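The Samarakoon Key

Inspector Marti read the hotel register twice before she shut it. Room 44 had been paid for through March by a man named Selvaraj Kodikara, and the clerk swore he had gone up at 2 and never come down.

"There's a back stair," she said.

"Locked," said the clerk. "Mr. Majali has the key."

Ayman Majali was in the boiler room, eating his lunch. He took the key off his belt and gave it to her without getting up. It was new brass. The lock on the back stair was old, and the key would not go in past the shoulder.

"When did you last use this?"

"Before the winter."

She went up the front way. Kodikara's coat was on the hook with a train ticket to Urell in the pocket, unpunched. His shoes were gone. On the windowsill he had written 506 in pencil, small and neat, the way a bookkeeper writes.
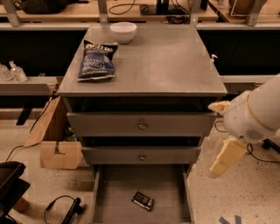
The bottom drawer was open.

Marti sat on the bed and thought about the key. Somebody had swapped it, and Majali had carried the wrong one for months. She called down to the desk.

"Who has 506?"

The clerk turned some pages. "Miss Gamage," he said. "She checked out an hour ago."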